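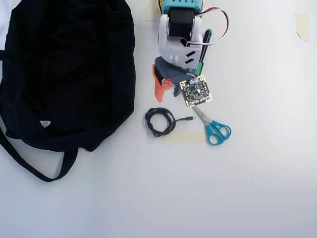

先把包彻底倒空

分类：收纳与整理 > 通勤包 > 线材

开工之前先说好，整理通勤包这件事，我是真的喜欢！每次弄完，拎起来那个轻快劲儿，能让人高兴一整个礼拜。所以这篇会写得有点长，想快点看步骤的可以直接往下翻，想听我唠叨的就慢慢来。

我用的是一只18升的Dretico双肩包，平时背去Workerden上班（一个共享办公室，没有固定座位，东西每天都得带走）。没有固定座位的人最懂这种痛苦：充电线、文具、药、零食、雨伞，统统住在包里，两个月不管，包底就成了一个小型考古现场。

倒空的意思是真的倒空。夹层拉链全部拉开，侧袋翻出来，背板后面那个扁袋也别放过，我在那里找到过去年的电影票和一把早就宣布丢失的钥匙。倒完把包口朝下抖一抖，再用吸尘器的扁嘴沿着缝线走一遍。包本身如果有污渍，拿湿布蘸一点中性洗涤剂擦，擦完敞着口晾一夜，里外都干透再装东西。顺手检查一下肩带和包身连接的地方，缝线松了就趁现在补，用粗一点的涤纶线来回缝几道，打结藏在里侧。

第一步：分堆，别急着分类

很多人一上来就按“文具”“电子”“杂物”分，我试过，分到一半就烦了。后来跟着Raili Seppälä在工作坊里教的办法做，顺手多了：只看频率。

每天都要用的放左边，每周用到的放中间，想不起来上次什么时候用的放右边。手快一点，拿起来就放，犹豫的先扔到右边去。右边那堆最后再看一次，能放家里的放家里，能送人的送人，写不出字的笔直接跟它告别。

收据单独拿出来。要报销的夹好，不报销的当场撕掉，千万别想着“回头再看”，回头它们又会回到包底（别问我怎么知道的）。

第二步：小工具做减法

剪刀带一把小的就够，刀口要能合拢，最好有个套。要坐飞机或者过安检的日子记得提前拿出来，各地规定不一样，出门前查一下最省心。

笔我留了2支，一支中性笔，一支记号笔。记号笔要选笔帽扣得紧的，买的时候多扣几次听听声音，“咔”一下很干脆的那种就对了！我以前图便宜买过一盒，笔帽总是自己松开，夹层里子上到现在还有一道洗不掉的印子。

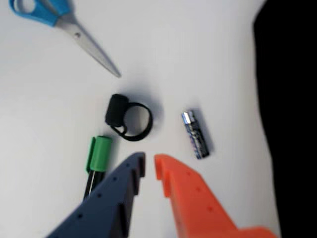 备用电池也归到这一步处理。散装的电池不要和钥匙、硬币混在一个袋子里，金属碰到电极有短路的风险，用带盖的小塑料盒装最稳妥，文具店里装回形针的那种盒子，大小合适的话就能用。充电宝看一眼外壳，鼓起来的马上停用，送到有回收点的地方，不要丢进普通垃圾桶。剩下那些不知道还有没有电的一次性电池，趁今天测一遍，没电的装进一个纸袋，攒着一起送去回收。

绑带可以留几根。魔术贴的比橡皮筋耐用得多，剪短也方便，理线、捆伞、扎零食袋都行。

第三步：把线盘好

终于到我最爱的部分了！线材乱，包就乱，线材顺了，整个包都跟着顺。

先把每根线从头到尾捋一遍，找到打结的地方慢慢松开，不要硬拽。外皮裂了、插头歪了、插上去要找角度才能充电的线，今天就淘汰。

然后是盘线。左手轻轻捏住一头，右手把线送过来，第一圈正着绕，第二圈手腕向里翻一下，反着绕，这样一正一反交替下去。刚开始手会打架，我第一次练的时候坐在沙发上绕了一晚上，绕得家里的猫都走开了，可一旦手记住了，线放开时就是顺的，不会拧成麻花。圈的大小跟着线走：短的充电线，圈径8厘米正好放进小袋；粗一点、硬一点的线，圈径放到14厘米，弯得太紧容易伤到里面的线芯。

绕到最后留一小段尾巴，用魔术贴在圈上扎一道就好，别扎太死。也不要把线尾穿过圈打结，看着利落，要用的时候解得人火大。
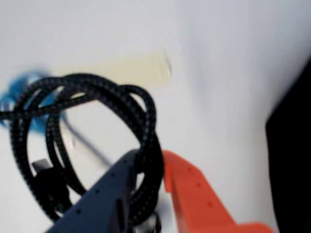 盘成圈的线缆

扎好的线圈平放进袋子，插头都朝同一个方向。我用的是Lapointe的网布袋，隔着网就能看见里面，找线不用翻。手边没有的话，装袜子的小网袋一样好使，干净就行。

第四步：装回去

重的贴着背板放，电脑和充电宝都在这一层。每天要用的放上层，伸手就能够到；每周才用的往下沉。水杯放侧袋，伞放另一侧，两边分量尽量接近，背起来肩膀会舒服很多。

线袋我放在前袋，和小工具分开。剪刀插在有隔断的小格里，尖头朝下。药和创可贴装在一个薄薄的拉链袋里，顺便看一眼有效期。

装完先别拉上拉链！背起来在屋里走几圈，上下楼梯试试，听听有没有东西在里面晃。有响动就打开调一调，塞条手帕或者把袋子换个方向，多半就安静了。从Kunisum坐车去上班那段路特别颠，我的包能安安静静坐到终点，心里真是美滋滋的。

平时怎么维持

每天到家花一点点时间，把当天的收据和零食包装拿出来，用过的线重新盘一遍。二月份我偷懒了几个礼拜，结果又倒出来一大堆，连圣诞节的糖纸都在里面。

新东西进包之前，先想想它要住在哪一格。没有格子的，就先留在家里，等真的缺过一次再说。

如果你和我一样要在两只包之间换着背，就把线袋和小工具袋当成两个整块，换包的时候整袋拎过去，里面的东西一件都不用动。我现在换一次包，水还没烧开就弄完了。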